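Wed 22 January

Up before the alarm again. Coffee, no breakfast, bread's gone. Delyth called at an hour I won't write down to ask if I still have her big suitcase. I do. She needs it back by the weekend so that's the push I needed, everything living in it since September has to come out and go somewhere.

Did the clothes first. Stripped down to the bamboo mat, shoved the quilt up to the wall end, and that's my folding table. Best surface in the place. Kitchen table too small, floor no thank you. The mat is nice for it, things lie flat and don't slide around much, only the slats print lines on your arm if you lean too long.

Dark stuff is easy, one fold, another, on the stack. White stuff takes me forever. Every wrinkle shows. Jasmina's way is sleeves in first, then sides, then up from the hem, and she gets a perfect square every time. Mine come out like envelopes somebody sat on. Tried her way, tried mine, went back to hers. Sleeves are the whole problem. You pull one straight and the shoulder goes crooked
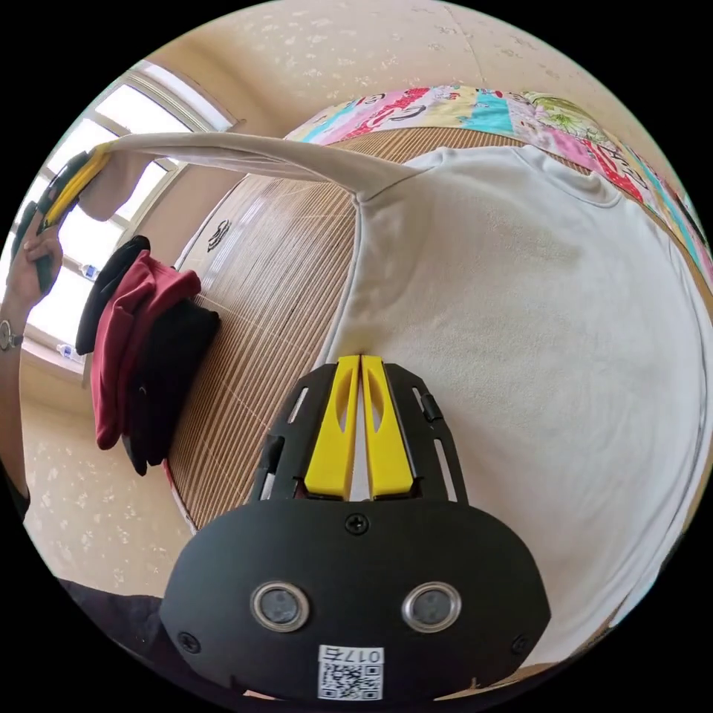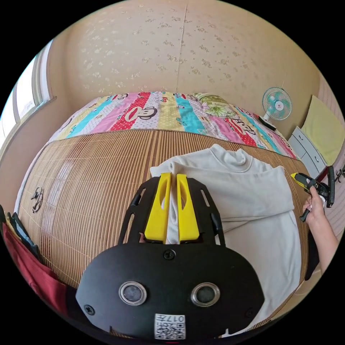
Monkey quilt needs a wash too but not today, it takes the whole machine and then hangs around damp for two days. Teodora says it's a kid's quilt. It is a kid's quilt. Warmest one I own and the colors are cheerful in January so she can keep her opinion.

High necks, what do you do with them. Fold the neck down and it makes a lump, leave it up and the drawer won't close over it. Asked Jasmina by text. She sent back "roll it" and nothing else. Rolled one. Unrolled it. Will ask her in person.

Drawers: top one socks and underthings, second T-shirts, third is the problem drawer, it has cables and a Berisha catalog and a bag of buttons from I don't know what. Took the buttons out, looked at them, put them back. Threw out the catalog. Progress.

Give-away pile for Alistair's sale at Troltinthorpe. He wants everything bagged and labeled by size, which, fine, but half the tags have washed blank. Going to write M on all of it. The green sweater nearly went and then didn't. Third time I've saved it.

Lunch standing up. Soup. Ozan came by to borrow the drill and stayed talking for most of an hour about the Stondus job, they still havent paid him the last 200 and he's too polite to call. Told him call. He said he'd email. He'll do neither. He looked at the stack and asked did I fold that or did it fall that way. Gave him the drill anyway.

Suitcase is empty now except for sand in the seams, no idea, I haven't been near a beach. Vacuumed it. One wheel squeaks, it squeaked when she lent it to me, I want that written down somewhere.

Still to do: pillowcases, iron the one shirt for Friday, call the dentist, bread, find the lid to the blue box. Jusska order came to more then I thought, check that before I pay it. Phone Mom before 9 or she'll be asleep.

Back hurts from bending over the bed. 10 more minutes and then I'm putting the rest in the chair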